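**Nastley Cricket Club opens its winter nets in October**

Nastley Cricket Club is glad to announce that the winter nets program will start in October at the Restton Sports Hall. The program is open to all members, and also to players from other clubs who want to keep their form until the new season.

The past summer was a good one for the first team. Our batters made 1,388 runs in the league, and 731 of them came in the second half of the season, when the pitches became slower and the bowling was more difficult. The team finished in second place behind Tokarz, who won both matches against us. The club wishes to close this gap, and we believe that the work must begin early.

There will be two lanes in the hall. One lane is for pace bowling and the other is for spin, with a softer mat that gives more turn. Junior players will train first, and the adults will follow at 7 p.m. Helmets are required for everybody who bats.
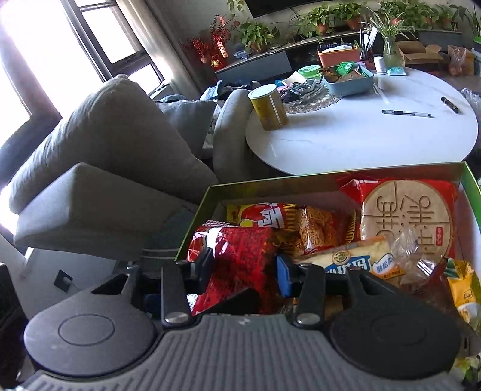 According to Aušra Lapiņa, the spin lane is the part that was missing last winter, and our batters "met good slow bowling for the first time in the league, which was too late." She added that she would like every top-order player to spend at least half of each evening there.

The winter will end with an indoor match against Flirno, six players on each side. The teams played the same match last winter and Flirno won it by 2 runs. The date will be confirmed by both clubs after the New Year.

There are 100 places in the program. Members can put their name on the list in the clubhouse, and guests are asked to write to the club secretary before the first session. Places which are not taken by members will be given to guests in the order of their letters.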